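Forty-three Tapes and a New Favorite Singer 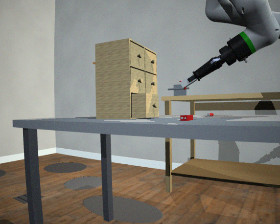 By the Catness newsletter desk | March 14, 2022
2 comments | 30 shares

I've had old folk songs stuck in my head since October, and I blame the Verora tape archive. They put 43 home recordings online last fall, mostly kitchen singing, with kettles and dogs and somebody's baby in the background (I love the baby). My favorite so far is a woman listed only as Ó Ceallaigh. No first name, no year. She takes the slow songs so slowly that you start to worry she's forgotten the words, and then in she comes, dead on pitch!

I've played her second tape to everyone who has come over. Two of them asked for the link, so I'm counting that as a win.

The archive is raising money to clean up the next batch, and they're 900 dollars short. If you want to hear some of it out loud first, there's a listening night at the Drivon, doors at 7. Bring a cushion, the chairs are terrible. I'll be the one humming along in the back row.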